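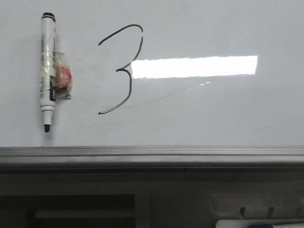
How to make an ethogram for your garden birds

An ethogram is a list of the things an animal does, with a description of each one that's tight enough for somebody else to use. I made my first for the jackdaws that come over our back wall in Jaltness, and it was dreadful (I had an entry called "being cheeky"). I've made a good few since, and I still think it's the best way into watching behaviour properly, whatever you've got outside the window. Jackdaws, starlings, next door's hens, anything!

You'll need a notebook, a pencil, a timer that beeps and somewhere comfortable to sit. Binoculars are nice to have but I mostly forget mine.

Step 1. Just watch

Pick one species and one spot. Sit down for 20 minutes and write down everything you see the birds do, in whatever words come to you. Don't try to be scientific yet. My pages from this stage are full of things like "hoppy sideways thing" and "wiped beak on gutter again", and that's fine, you can tidy up later. Do this on at least two different days and try to make one of them early in the morning. In July I had a whole list made in the afternoons and not a single bit of chick feeding on it, and then I went out before breakfast and they were at it non-stop.

Step 2. Sort out what you've got

Type the list up or copy it on to slips of paper and push them about on the kitchen table. You'll find that plenty of entries are the same thing under different names. Mine usually shrinks to 16 or so by the time I've finished merging — any more than that and I can't hold it in my head while I'm watching.

Now split what's left into states and events. A state goes on for a while, like perching or preening. An event is over in a moment, like a peck or a call. You record the two differently, so it's worth marking each entry with an S or an E now. Some will annoy you. I went back and forth over bathing for ages and in the end had "bathing" as a state and "single dip" as an event, and I've never had any bother with it since.

Step 3. Write the definitions

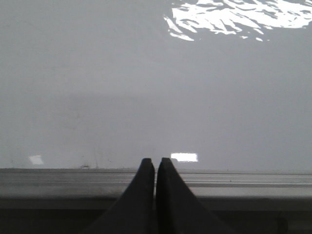
Most of the work in an ethogram goes into the definitions, and the rule I stick to is to describe what the body does and leave out what you think the animal wants. So "lowers head and extends neck towards another bird", and not "threatens". Bills are good practice, because people write "beak shut" and think they're done. Try it on the two dark prongs in the photo: the tips are side by side, there's a very narrow gap between them and nothing is being held. Would you call that open or closed? If your definition says "no gap visible" it's open, and if it says "nearly or fully together, nothing held" it's closed. Either will do as long as you've written it down. I use the second one for jackdaws, with a separate entry for "bill holding item", and I put the food type in the notes column.

Give each entry a short code too. Two letters is plenty. Check that no two codes look alike in your own handwriting, as my PR and PK were impossible to tell apart in a hurry.

Step 4. Test it

Go back to your spot with the list and set the timer to beep every 2 minutes. At each beep, look at one bird and write the code for whatever state it's in at that instant. Events go down as they happen, between beeps. Keep an "other" code and a "can't see" code, and use them freely!

Afterwards look at the "other" entries. If the same thing keeps turning up there, it needs its own line. If there's a code you haven't used once, leave it in for a few more sessions before you cross it out.

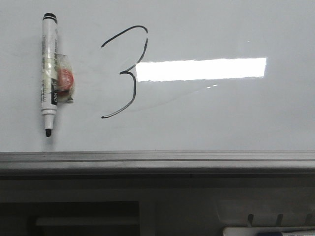

Step 5. Get somebody else to try it

Hand your list to a friend, don't explain a word of it, and both watch the same bird for one session. Then compare sheets. I did this with a fellow watcher down at the Arkgate allotments and we disagreed on 7 entries, nearly all of them to do with foraging. I was writing "foraging" whenever the bird walked about with its head down, and my friend was waiting for a peck. Neither of us was wrong, my definition was just mush. We rewrote it as "walking or standing on ground, bill below level of back, with or without pecking" and the next session went far better.

Date each version when you change it, and keep the old ones. You can't fairly compare sheets made with different definitions, so if you change a big one like foraging, start a fresh set.

Last updated 2020-09-18 | Contact | © Jaltness Bird Notes | Back to top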